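Washing new cotton before sewing, yes or no?

mapleandthread
Joined March
I bought four yards of printed cotton from Zukau for kitchen curtains. The bolt said preshrunk. Do I still need to wash it before I cut? I would like to skip it and start hemming tonight.

asif_paracha
Wash it. Preshrunk only means it shrinks less. I made napkins last year without washing the fabric first and every one came out of the dryer crooked.

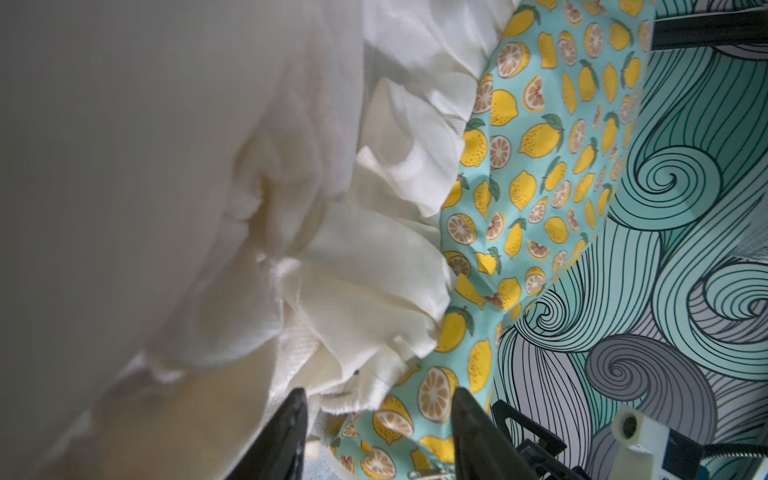 Warm water, low heat, then iron it while it is still a little damp. Zigzag the raw edges first or you will be pulling threads out of the washer.

Skinditz
I disagree for curtains. New cotton has a crisp finish and it hangs better with that left in. Mine have been up for years and I only vacuum them.

asif_paracha
In a kitchen, though? They will pick up grease and need washing sooner or later – then they end up short.

Skinditz
Fair point. Leave a deep hem and let it down if you have to.

mapleandthread
OK, I will wash a small square tonight and measure it before and after. Hemming can wait for the weekend.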